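Progress report, household chores work package
Prepared for the programme office, Sun 15 December

This report covers the second period of our work on the question if a two-finger robot arm can do the small chores of a home at a speed and cost that makes sense. The work is shared between Clakero, who builds the arm control, and our group at Skinitz, who prepares the tasks and does the tests.

In this period we recorded 646 attempts at picking up and folding clothes. The plan said 2,000 until the end of January, so we are behind. We lost 17 working days when the gripper parts from Gurkoteck came late, and we could not use the old fingers because they slipped on thin cotton.

Dishes and hard objects go well now. Clothes remain the difficult part. A cup has the same shape every time, but a sweater that is dropped on a seat has a new shape every time, and the arm must first find an edge which is good to hold. Thick and soft cloth is easier to grip but hides its own cuffs and hems. When two pieces lie together, the arm often takes both.

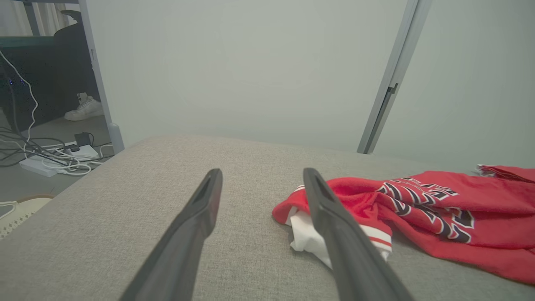
On this point the reviewer from Sakamoto wrote to us that she would not pay for a machine that needs longer to lift one shirt than her son needs to tidy his whole room, and she asked whether we should leave folding for later and only bring clothes to the basket. We have discussed her remark and we partly agree. Sorting and carrying is closer to real use than folding, and a family would already have some help from it.

We therefore propose a small change of the plan. The next period will have 3 tasks: lift one garment from a pile, separate two garments, and put a garment in a basket. Folding stays in the plan but without a fixed target. The budget does not change.

Our opinion today is that the machine cannot yet do laundry alone in a normal home. A person must stay near and correct it. We will send the new time plan in January, together with the costs of the spare fingers.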